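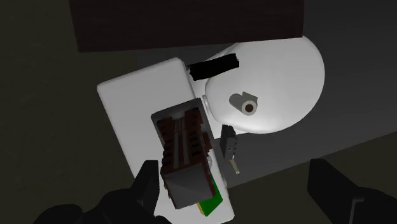 3.2 Student Task Design

The course ran in the fall term with 10 students working in pairs and one group of two shared between the authors as a pilot. Each pair had to design one tabletop task, build the scene for it in simulation, record teleoperated demonstrations, and train a policy on what they recorded. No real hardware was used in the graded part of the course. The students worked in Bastska, the simulator that the department already used for its introductory class, and drove the arm with a hand controller through an interface called Proker.

We asked for scenes set in a home. Students could take any object from the shared library and put it where they liked, as long as the gripper could reach it from the starting pose. This led to mixed scenes. The pair whose work is used as the running example in this section, Ji-hoon Kwak and Josefina Aravena, placed a model tower with a pyramid-shaped roof on a white table and left a green and yellow kitchen sponge next to it. The target object was the tower. The sponge and the smaller items were distractors, and the policy was not told which object was which except through the written instruction.

The tower was a harder choice than most. It is tall compared with its footprint, and its base is wider than its body, so a grasp planned from the outline of the base leaves the fingers too far apart at the height of the walls. In the camera view that looks down past the fingers, the base and the roof can also overlap the body. The pair wrote in their design report that they had picked the tower for its shape and had not thought about the base until the first practice session.

Students recorded demonstrations over 8 lab sessions beginning in August. Across all pairs, 197 demonstrations were kept after review. A demonstration was dropped if the operator restarted partway through, if the target left the table, or if one of the camera streams was missing. Review was done by a different pair from the one that made the recording. Disagreements went to the teaching assistant, Eun-seong Yeo, whose decision was final.

Each demonstration stored joint positions, the gripper opening, the instruction, and the rendered views. We used 2 views for training. One looks along the gripper and shows the fingers and whatever is close to them. The other takes in more of the room, including the tables and part of the floor. Figure 4 gives a view with the tower upright on the rectangular table and the arm above it.
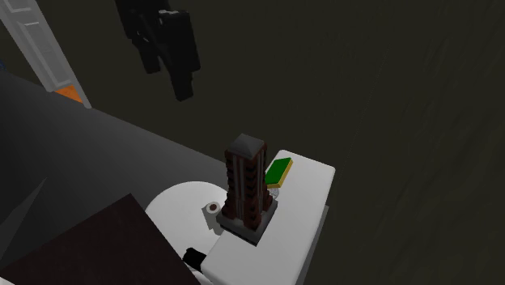

3.3 Training and Grading

All pairs trained the same small network with the same settings, so that differences in the results would come mostly from the task and the recordings. Students were allowed to change the instruction text and the choice of camera views. They were not allowed to edit single demonstrations after review.

Grades did not depend on the success rate of the policy. Half of the grade came from the design report and half from a written account of failures, which had to refer to particular recordings by number.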